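Zeneder (robotics service)

Zeneder is a household automation service sold by the Fasulton company of Skilulbridge. It supplies mobile robots with gripping hands to rental apartments, guest houses and small hotels, where they are used for light chores between stays. The service is leased by the month and includes setup, mapping of the rooms, software updates and remote help.

History

Fasulton was founded by Hnat Panasiuk and Ainhoa Goicoechea, who had worked together on warehouse sorting equipment. Their first offer was a night patrol service for storage buildings, which was dropped after 2 years. Zeneder followed, with a trial at the Arnardóttir guest house that covered 5 rooms and ran until October. The building's manager, Denise Haslam, later joined the company to write its training material.

Service

A standard lease covers one robot, a charging dock and a tablet for the front desk. Before the first working day, a Fasulton technician drives the robot through each room and marks the things it is allowed to touch. The list of supported chores is at 68, among them opening blinds, picking up towels, closing cabinet doors and pulling or pressing plugs. Each chore is taught from recorded runs and then checked on site. Work in kitchens is limited to wiping counters and moving empty dishes. The robot does not handle medicine, glassware or anything left in a safe.

The monthly price at launch was 1,223 dollars per robot. Extra chores are billed separately, and customers who lease a second robot share one tablet between both.

Bathroom work

Bathrooms are treated as a separate package. Floor space is tight, and glossy wall tile throws back points of light that can confuse the cameras. The approach to a wall plug is made slowly, with the two fingertip pads held open and facing each other until the hand is lined up. Staff can stop the approach from the tablet at any point.
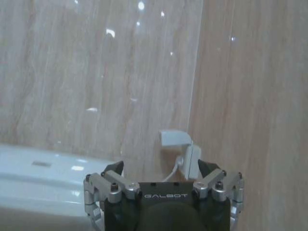 Reception

Jamie Clegg, reviewing the service for a lodging trade newsletter, found it dependable with towels and blinds but slow in small rooms. He also noted that the tablet lost its connection in stairwells. Gemma Bramwell, who runs a guest house in Skilulbridge, ended her lease early over the cost of added chores. Fasulton has since put its full price list on its website.

See also

Domestic robot
Hotel automation
Robot end effector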